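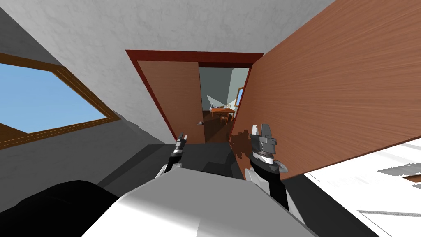
Doorway task in the simulator, both arms raised.

Stitach Teleop Kit for two-armed robots

Stitach lets an operator show a robot a task by remote control. You hold one controller in each hand and the arms follow. Practise in the simulator first, then move to your own machine — the controls are the same.

The door set comes with 70 practice rooms and a choice of handles. Three views are recorded together: one from the body and one from each wrist.

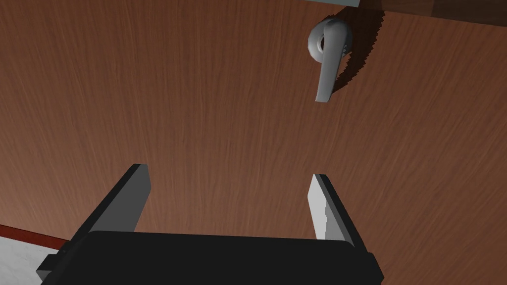
Wrist view with the lever handle up and to the right of the fingers.

Close work is steered from the wrist views. Slow mode cuts hand movement to a third, and a foot pedal marks the start and end of each demonstration.

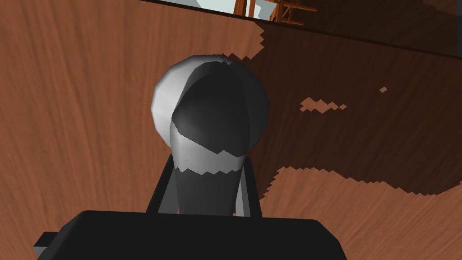

Recordings are saved as you go and can be trimmed or deleted afterwards. Storage is set at 300 demonstrations per project — more can be added on request.

Order code: Flindale 311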